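Simulated arm stalls near cabinet door, home build

Posted by trevmont_shop, May 2018

I'm testing a home-built arm controller in a simulated kitchen before I run it on the bench. The arm reaches the open cabinet, then joint velocity falls to zero and the planner reports no valid path. Control loop is 80 Hz. Same result with 384 and 792 planner samples. Is this collision geometry or tuning?

Volkan Dağdelen

Collision geometry, most likely. Many imported cabinets get one convex hull around body and door, so the open interior counts as solid. Draw the collision meshes and check.
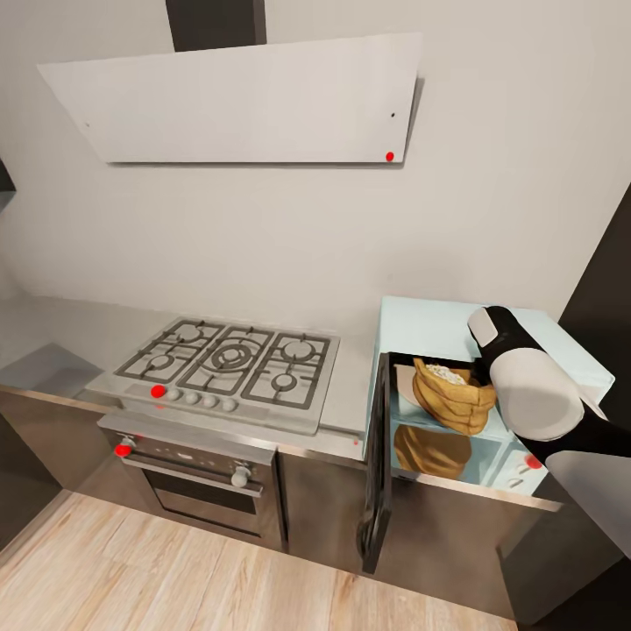
Split the hull into separate panels, one body per shelf, and give the door its own link. Set padding to 5 mm and rerun with the same seed. If it still stalls, log the minimum distance per link and post it.

Canpolat

Had this in April. Raised the sample count and it went away. Didn't look into why.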